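Ticket 324: Member poll email shows wrong totals
Product: Starkix Campaign Desk
Opened by: Wolton ward branch office
Status: Waiting on customer

Branch wrote, Monday 9:40 a.m.:
Hi all, and thank you for being so patient with us last time! We ran our leadership preference poll through Starkix again, and the results page says 324 members answered, but the summary email that goes to the Grillham district office says 20 fewer. We've sent it twice now with the same result. Grillham would like to release the numbers before the council candidates' evening, so we're a bit anxious over here.
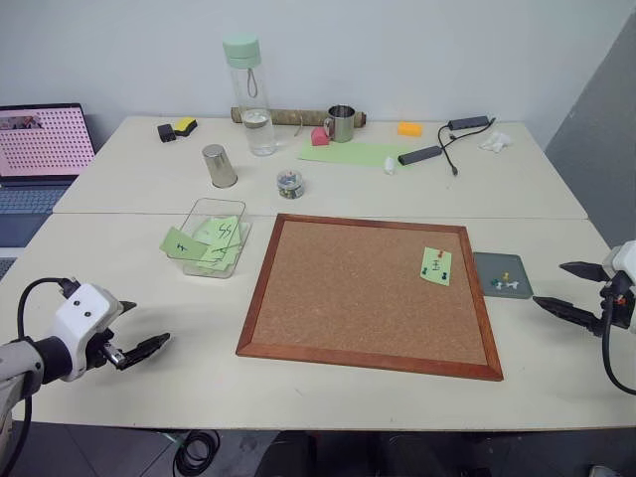

Cork board and office supplies on the white tables

Support replied, 11:15 a.m.:
Good morning, and what a nice turnout! Could you open Poll Settings and tell me whether "Hold late replies" is checked? The results page counts held replies and the email leaves them out, which I know is confusing.

Branch wrote, 1:05 p.m.:
It was checked, bless it. I cleared it and sent the email again. We're closer, but still 11 short.

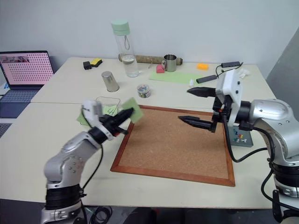 Green sticky note held just above the cork board

Support replied, 2:30 p.m.:
Thank you, that helps a lot. The remaining 11 are members listed under the old Sepp ward, from before the boundary change. Please go to Members, filter by Sepp, move them to Wolton and wait 40 minutes before sending the email again. I'll leave the ticket open until you write back.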